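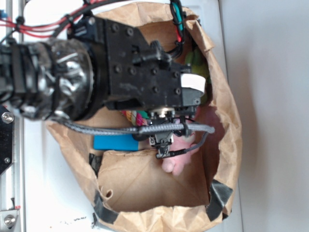

A robotic arm reaches into a brown paper bag, over a pink plush toy.

Malou Frandsen ground her first telescope mirror at the kitchen table in Kutthorpe while she was still working night shifts as a hospital pharmacist. She is 68 now and retired, and she is writing a short history of the country doctors and druggists who made their own telescopes.

"They had the right habits," she says. "They weighed things carefully and they kept notes. A lot of them also had a back room where they could make a mess."

Her main source is a set of 43 letters between two doctors, bought at an estate sale by her friend Kumaresan Kamath. Most of the letters deal with patients. The mirrors come up near the end, often in a postscript. One doctor complains for two pages about a batch of polishing pitch that was too soft.

"I had the same trouble with my second mirror," Frandsen says. "I left it by the stove. The surface was ruined and I had to go back to fine grinding."

She has tried the method in the letters on a small metal disk, which she polished by hand over most of a winter. It took roughly 200 hours. The mirror showed her the moons of Jupiter, but it tarnished by May.

"Glass is easier. I wouldn't do metal again."

Widad Srour, who is editing the book, wanted a chapter on the doctors' medical work, and Frandsen first said no. She changed her mind after reading the case notes on fevers, which one of the men kept in the same ledger as his focal lengths.

"You turn the page and it goes from a sick child to a mirror," she says. "I left them in that order."

She has three chapters left to write. The second mirror is still in use, on a plywood mount in her yard.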